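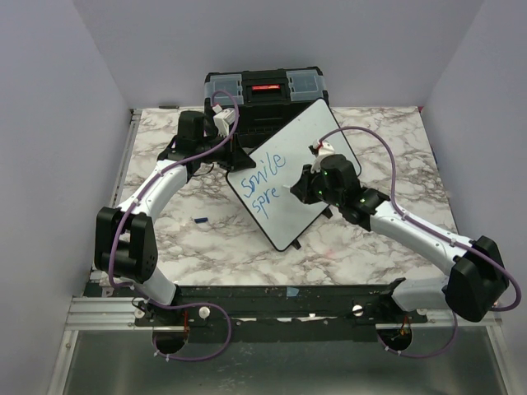

July, boot bench notes, second entry

Back on the stud wear job for Pomwood's first team. The last note stopped at the left boots, so I'm picking up with the right ones, and then there's the ball stuff at the end.

Right boots first. The forward studs are going faster than the heel studs on nearly every pair, same as on the left. I half expected the wingers to be worst (all that cutting inside) but the full backs have beaten them by a good margin. One pair has the inside front stud worn down so far I had to measure it twice, and I still got a number I don't like. I've put those in the crate by the door, please don't give them back to the kit room yet!

We logged 63 boots before lunch. The sheet is in the Bautista folder, tab two. Ignore tab one, I sorted a column without the rest and it's garbage now.

Pekwood's training pitch is the one that bothers me. They relaid the near goalmouth in spring and our lot played two friendlies on it, and the wear from those weeks looks more like artificial turf than grass. Could be sand in the top layer. Could be that everybody was running harder because they wanted a place in the squad, ha. I'd like a soil sample before I say anything out loud to the coaches.

Afternoon, ball rebound. 12 match balls from the Brumunance order, all pumped to the same pressure, 300 drops in total on the hard floor. Ten were fine. Two came up low, and one of those has a valve that hisses when you press beside it, so I've pulled it. The other one I can't explain. Panels look good, weight is good, it just bounces like it's tired. Drop it again tomorrow from cold and see.

The kick counter on the old rig reads 3555 and I forgot to zero it before the last run, so take the start value from the previous page and subtract. Sorry.

To do:
- regrind the gauge tip, it's catching on the plastic studs
- ask Pekwood when they water
- new valves, the long kind
- find out who has the good pump

Left at quarter past six. Heel studs next.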